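Oiling and Caring for Your Wooden Table: Frequently Asked Questions

Everything people write in to ask the Stoltden workshop, plus a few things we wish they would.

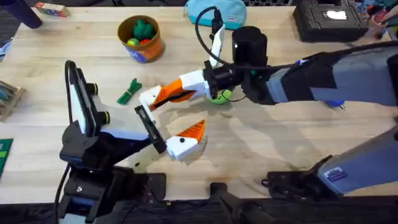 Light, honey-toned wood with a faint grain.

Do I have to oil my table?

No. The table will go on being a table. It will also get drier, paler and more interested in red wine. If you eat at it every day, oil it twice a year. If it mostly holds mail, once is plenty.

How do I know if it's oil or varnish on there now?

Put a drop of water somewhere unimportant and go make coffee. If the drop is still sitting up proudly when you get back, you probably have varnish or a fairly fresh coat of oil. If it has sunk in and left a dark spot, the wood is thirsty. The spot will dry out. Tables bought from our Seltville shop before we moved were all oiled, whatever the salesperson told you.

Which oil should I use?

We sell Grakik, so you can guess what we recommend. Any hardening oil meant for furniture will do the job. Olive oil will not. It never hardens, it goes rancid, and your dining room will smell like an old salad. We get this question every week, usually from someone who has already done it.

I've already done it.

Wipe off what you can, wash the top with warm water and a little dish soap, and let it dry overnight. Repeat until your sleeve stops sticking. If the smell hangs on you'll have to sand.

How much oil does a table need?

Less than you think. A small can covers a table for six with some left over for the cutting board you've been ignoring. Rub it in along the grain, wait 30 minutes, and wipe off everything that hasn't soaked in. People skip the wiping. Those people own tacky tables.

What do I do with the oily rags?

Read this one twice. Rags soaked in hardening oil can heat up by themselves and catch fire. Lay them flat outdoors, away from anything that burns, until they are stiff and dry, or put them in a metal can filled with water and shut the lid. Then check how your town wants them thrown out. Do not wad them up in the kitchen trash – we are wry about most things on this page but not that.

Can I get rid of white rings?

Often. White rings are moisture caught in the finish, and a light rub with fine steel wool and a bit of oil usually shifts them. Black rings go deeper and need sanding. You could also put a bowl on it. Half the fruit bowls in this country are there for that reason.

My table cracked in January. Is it broken?

Probably just dry. Heated rooms pull water out of wood, and hairline cracks at the ends tend to close up by summer. If you can slide a coin in, write to us. Please include a photo of the crack and not only of the coin.

Can I sand out my kid's homework?

If it was pressed in with a ballpoint, try a damp cloth and a warm iron first. Steam lifts shallow dents. Long division in a heavy hand may be permanent.

Do you still make the Tavares?

Only the long one. The round model ended in October, and the spare leaves are down to whatever is on the shelf. Ask for part 628 if yours is the pedestal version, or 598 if it has four legs. Part 1071 is the bolt set, and yes, you did lose one.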